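Plikari Bench Guide
Section 4: Setting up and recording the pan task

4.1 What this section covers

This section explains how to set up the table, check the arm, record demonstrations and label them for the pan task. It assumes that the arm has already been assembled and calibrated as described in Section 2, and that the recording software runs without errors on your machine. Training is covered in Section 5.

The pan task is the second of the tabletop tasks in Plikari. The arm picks up a toy vegetable from the table and places it in a metal pan. The task is short, but it tests two things we care about: whether a policy can grip a curved object away from its center, and whether it can release that object over a shiny surface that looks different from every angle.

4.2 Before you start

You will need:

- one calibrated arm with the standard two-jaw gripper
- the leader arm used for teleoperation
- the set of toy vegetables
- at least one metal saucepan or frying pan
- two cameras, mounted and focused
- a clear view of the power switch from the operator's chair

CAUTION: Keep hands and sleeves out of the arm's reach whenever the servos are powered. The arm holds its position under power and can move suddenly if the leader arm is bumped.

CAUTION: Do not run the arm with any cable lying between the base and the pan. A cable caught in the elbow can pull the wrist servo off its bracket.

4.3 Setting up the table

1. Switch off servo power at the supply. Leave the computer on.

2. Fix the base plate to the table. Push on the base from each side. If the plate shifts, tighten it before going on.

3. Place the pan within the arm's reach. Turn the handle so that the arm does not cross it on the way from the vegetables to the pan.

4. Lay out the vegetables with space between them. The jaws need room to open on both sides of the target without touching its neighbor.

5. Check that every vegetable can be reached with the elbow still bent. A fully straight arm has poor control at the wrist, and demonstrations recorded that way tend to be jerky.

6. Look at both camera views. The target and the pan must be visible in at least one of them through the whole motion.

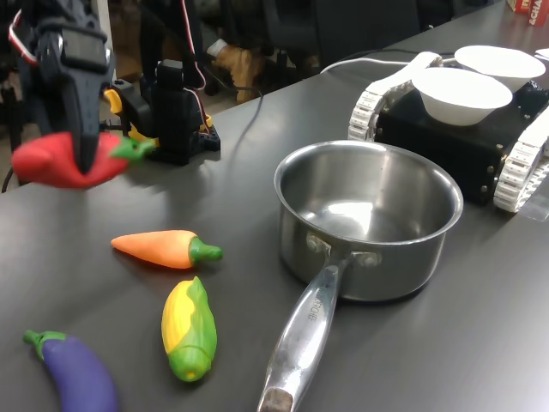 7. Set the exposure on both cameras to manual. Automatic exposure reacts to glare from the pan and changes the color of everything else on the table. Pick a setting where the vegetables keep their color, and accept some bright spots on the metal.

8. Save the camera settings under the name of the session. The recorder will refuse to start if it cannot find this file.

Note: Other equipment may stay on the table during recording. We do not clear the table for the pan task, and the baseline policy was trained on cluttered tables. If you move something large between episodes, start a new session so that the change shows up in the log.

4.4 Checking the gripper

Do this at the start of each session, and again after any collision.

1. Turn on servo power and wait for the arm to settle into its rest pose.

2. Open and close the gripper fully, three times. The motion should be even. If it stutters near the closed end, stop and see Section 2.6.

3. Close the gripper on a toy carrot by hand command and hold for ten seconds. The reported load should rise and then stay level. If it keeps climbing, lower the grip limit by one step and try again.

4. Lift the carrot a little above the table and hold it there. If it turns in the jaws, the pads are worn or dusty. Wipe them with a damp cloth and let them dry.

5. Return the arm to rest.

Note: The grip limit is stored on the arm controller, so it carries over between sessions and between operators. Write down any change in the bench log.

4.5 Recording demonstrations

One session is 16 episodes with the same target. Change the target between sessions, never inside one.

1. Enter the target name in the recorder. Use the short names from the list in Appendix B (pepper, carrot, corn, eggplant). Spelling matters, and the recorder does not correct it.

2. Place the target anywhere on the open part of the table. Change its position and direction from one episode to the next. Operators drift toward easy positions after a while, so look back at the start images every few episodes.

3. Put the leader arm in the rest pose and press Start. Wait for the tone.

4. Move over the target, lower the gripper and close it. Hold still for a moment after closing. The pause gives the load signal time to settle, and the labeling tool uses it to find the grasp.

5. Lift just enough to clear the rim of the pan. High lifts make episodes longer and do not help the policy.

6. Carry the target over the pan and lower it before opening the jaws. Do not drop it from rim height. Targets released too high can bounce, and the final frame then fails the success check.

7. Open the gripper, raise it straight up, and return to rest.

8. Press Stop. The recorder asks for a result: Good, Failed or Discard. Use Failed for a real attempt that did not work. Use Discard only when the recording itself is bad, such as a frozen camera or an early stop.

9. Take the target out of the pan and set up the next episode.

Note: Keep failed episodes. They are left out of policy training, but the success detector needs them.

CAUTION: Reach into the pan only when the arm is at rest and the recorder shows Idle.

4.6 Release close to the pan wall

Most of the trouble in this task comes at release. In our first round, recorded at the Lellidham bench, the policy grasped well and carried well and then hesitated over the pan. It would lower, rise, and lower again, and sometimes open the jaws while still moving sideways. We looked at the demonstrations and found the same hesitation in the operators. People could not judge depth over the polished metal from the camera views, so they felt their way down.

Two changes fixed most of this.

First, operators now watch the table directly during release instead of the screen. This goes against the usual advice that the operator should see only what the policy sees. For this task the smoother motion was worth more to us than matched viewpoints.

Second, we added the measured load on the wrist servo to the policy input. When a held object touches the bottom or the wall of the pan, the load changes slightly before anything can be seen. The Kvaran policy learns to use this as its cue to open.

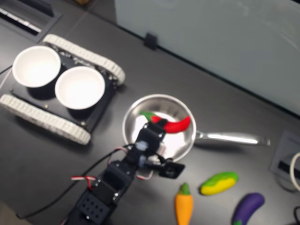

Clodagh Mac Carthaigh
Bench lead, Plikari project, Wultetstead

To record the wrist load on your own bench:

1. Open the recorder settings and turn on Load Channels.

2. Select the wrist and gripper servos. Leave the others off unless you have a use for them. Each added channel slows the servo bus a little.

3. Run the noise check with the arm at rest. The wrist reading should stay within the green band. If it does not, look for a cable pulling on the wrist before you suspect the servo.

4. Record one test episode and open it in the viewer. You should see a rise at the grasp, a fairly flat stretch during the carry, and a short dip or bump before release.

5. If the dip is missing in the test episode, lower the target more slowly and record again. Contact at full speed is over too quickly for the recorder to catch it.

Note: Load readings are not comparable between arms. Do not mix sessions from different arms without running the scaling script in the tools folder.

4.7 Labeling the episodes

1. Run the labeling tool on the session folder. It marks four points in each episode: reach, grasp, contact and release.

2. Step through the marks. Grasp and release are nearly always right. Check contact by eye, especially with light targets, where the change in load is small.

3. Move a mark by dragging it. If contact cannot be found at all, clear the mark and leave it empty. An empty mark is handled properly in training; a guessed one does harm.

4. Save, then run the session check. It reports missing frames, empty marks and target names that are not on the list.

Expect around 2 minutes for each episode once you know the tool. The first session takes longer.

4.8 What we got with this setup

The baseline set holds 1,787 episodes across all targets. We trained two policies on it with the same settings, one with images and joint positions only, and one with the wrist load added. Each was tested for 106 trials on the same bench, with target positions drawn by script.

The policy with wrist load finished the task more often, and nearly all of the gain came at release. Grasping was about equal in the two. The remaining failures were mostly with the eggplant, which is smooth and tends to roll when one jaw touches it first. Load input does nothing for that.

We have not tested on pans with a nonstick coating, or on deep pots where the gripper has to go below the rim. We also do not know how much of the gain comes from the load signal and how much from the way it was collected, with the operator looking at the table. A run that separates the two is planned for August. Until then, treat the result as applying to the full procedure above, including the operator's viewpoint.

4.9 Shutting down

1. Bring the arm to its rest pose and support the forearm with one hand before you cut servo power. The arm goes limp at once.

2. Switch off servo power at the supply.

3. Wipe the gripper pads.

4. Copy the session folder to the shared drive and wait for the checksum to finish.

5. Fill in the bench log: target, number of episodes kept, any change to the grip limit, any collision.

Section last revised Apr 12, 2021. Continue with Section 5, Training and evaluation.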